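Skiltau Keeper's Gloves, Match Grade

I've been selling football kit from the shop in Hirnport for a good while now, and these are the gloves I end up talking about most. I wear them myself on the astro (badly, ask my defence) and I've let in plenty while wearing them, but I can't blame the gloves for any of it!

The palm is 4mm latex with a soft backing, so you feel the ball land without it stinging. It's a roll finger cut, which gives you more latex on the ball when you're catching to the side. If you've got narrow hands, go down a size, or try the Lennox instead, as that one comes up slimmer. The strap goes right round the wrist and stays put, even when you're punching at corners.

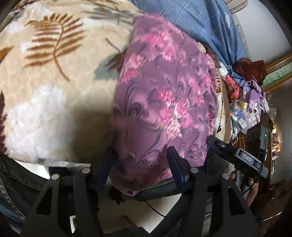
Washing is what ruins most gloves, and I get asked about it nearly every week. Lukewarm water, a drop of glove wash, then press the suds through with your thumbs and rinse until it runs clear. Don't wring them. Lay them on an old cloth to dry, away from the radiator – anything cotton will do, and a purple flowery one with pink blooms would suit me fine, it's only going to get muddy. Then into the bag, palms apart, or the latex sticks to itself and tears when you pull it open.

Sizes run from 5 up to 11, halves included. Price is £40 a pair, and that comes with the mesh bag. Buy 3 pairs for your club and I'll print initials on the straps for nothing.

Archie Chisholm has had his since January and plays twice a week in them. There's some wear at the base of the left palm, where he pushes himself up off the ground, and the rest is still properly tacky.

Finger spines aren't included. If you want them, look at the Navix, though I find them stiff for throwing out.

Any questions, send me a message and I'll get back to you after training.

Sorcha Yule
Page updated 23/06/2021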